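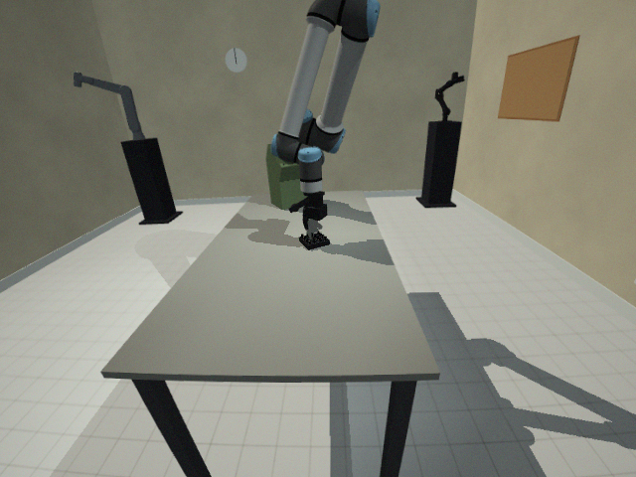

Ticket 3213 - Range hood, low suction + board resets

Product: Prellus wall-mount hood, 30 inch, twin fan
Purchased: 2025, through Taditz online store
Status: open, waiting on part
Priority: normal (customer asked for high, see notes)

Customer complaint as logged:
Hood runs on speed 1 and 2, on 3 it goes for a bit then drops back to 1 by itself. Lights flicker when it drops. Smoke from the stove rolls out the front even with the fan on. Grease filters washed twice, no change. Says it worked fine until April, then got worse week by week.

First call
- Confirmed model off the sticker behind the left filter. Customer read it wrong the first time, had the glass part number instead. Correct one now on file.
- Mounted 27 inches over the cooktop. Fine, in range.
- Ducted outside, not recirculating. No charcoal filters fitted. Good.
- Asked to run it with filters out for one minute. Speed 3 held a little longer, still droped.
- Asked to hold a paper towel to the intake. Sticks on the right, falls off on the left.
So left fan weak or not turning. Could not see it over the phone obviously.

Things ruled out so far
Breaker: own circuit, not tripping. Outlet tested with a toaster, ok.
Remote: never paired, not in use.
Touch panel: cleaned, locked and unlocked, same result.
Power reset: off at breaker ten minutes, back on. Speed 3 held almost 300 seconds then dropped. Before the reset it was under a minute. Probably just cooled off. 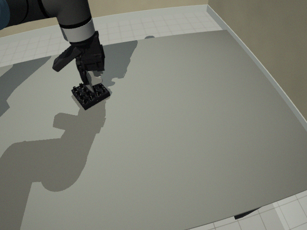

Second call, duct side

Had customer check the outside wall cap. Flap was stuck half shut, paint on the hinge from when the siding got done. Freed it with a putty knife. Smoke capture better right away on speed 2, customer happy about that part. Speed 3 still drops out.

So two problems, not one. Flap explains the smoke. Doesnt explain the left fan.

Duct run: customer says straight up then one elbow, then out. Later in the call says two elbows and a flex section behind the cabinet. Flex not recommended with this hood, noted on ticket, did not make a thing of it. Should be swapped for rigid at some point. Told them so. They want to know if it voids the warranty. Sent to warranty desk, no answer yet.

Wiring check (customer comfortable doing this, breaker OFF confirmed before anything opened)
1. Take out both filters.
2. Four screws on the inner cover, drop it down, careful of the lamp wires.
3. Find the two fan plugs on the board, white, three pin.
4. Swap left and right plugs.
5. Cover back on, breaker on, try speed 3.

Result: left fan still weak, right still strong. So fault stays with the left motor, doesn't follow the board output. Board is probably ok, dropping speed to protect itself when the left motor pulls too much. Lights share the same supply, would account for the flicker.

Customer put plugs back the way they were. Checked no grease in the connectors. Some on the left motor housing, wiped.

Part order
Left blower assembly, comes with capacitor. Don't order the motor alone, the old kit had the wrong bracket and we got a pile of returns on it.
Supplier Zivex shows backorder. Adugna warehouse shows stock but their stock page has been wrong before, so called. They do have it. Order placed there, standard shipping. Customer wanted overnight, not covered, offered to pay the difference, then changed their mind.

Told customer in the meantime:
- speed 2 max
- back burners for anything smoky
- keep filters in, dont run it bare
- stop using it and kill the breaker if there's any burning smell

Callback set for Sunday, customer only free weekends. If no tracking by then escalate to parts desk, dont just re-order or we end up with two.

Open questions
Warranty on flex duct install - waiting.
Install sheet says "see page 9" for duct types, there's no page 9 in the PDF on the site. Someone please fix.
Customer also asked about a longer chimney cover. Seperate ticket, not opened yet.

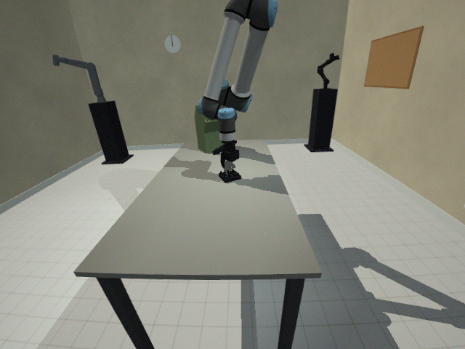

ADUGNA WAREHOUSE, April - Parts notice, copied in from the supplier mail. Left and right blower assemblies for the Prellus twin fan hoods now ship in the same size carton. Check the L or R on the end label before it goes out. Mirror image parts, the wrong one bolts in but the outlet faces backward. Exchanges need the original ticket number on the outside of the carton.

Added to 3213: customer needs L. Confirmed L on the order. Leaving open until fitted and speed 3 tested for a full half hour.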